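Category: Student Robotics > Grippers and End Effectors
Print | E-mail this question

Gripper slips on foil-look jar, Fotard class project
Our pick-and-place task uses an open jar with a silver body. The force limit is 24 N and it still rotates on the lift.
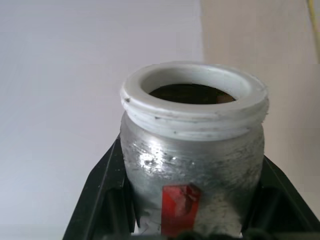 Grip height is on the lower half. Same result in 3 runs at half speed.

Answer 1
Metallic-looking finish, low friction. Put thin rubber on the finger faces and redo the force calibration. The Lenum pads fit if you trim them.

Answer 2
more force

Answer 3
Check that both fingers close at the same rate. Ours didn't until we re-zeroed in April.

Contact | © Zerklow Help | Back to top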